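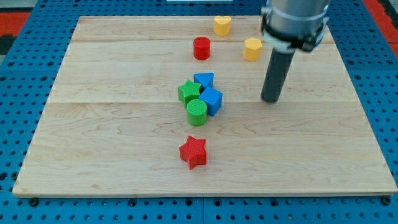 Banafsheh Bagheri trouve que je suis trop dur avec Ganelon et me demande si, dans la Chanson de Roland, le traître n'a pas quand même le droit pour lui.

1/ Il le plaide en tout cas. Devant Charles, il reconnaît la vengeance et refuse le mot de trahison. Il avait défié Roland publiquement, devant l'empereur.

2/ Les barons sont prêts à l'acquitter. Thierry est le seul à s'y opposer : Roland était au service du roi, donc s'en prendre à lui, c'était s'en prendre au roi.

3/ On lit souvent l'épisode trop vite, après la mort de Roland et celle d'Aude. Mes élèves de février s'étaient arrêtés à Roncevaux.

4/ Le duel contre Pinabel règle l'affaire, mais le poème a laissé parler la défense. Je maintiens que Ganelon est coupable. Je retire « simple lâche », il ne l'est pas pendant son ambassade chez Marsile.

22 commentaires · 12 partages
Imprimer | Envoyer par e-mail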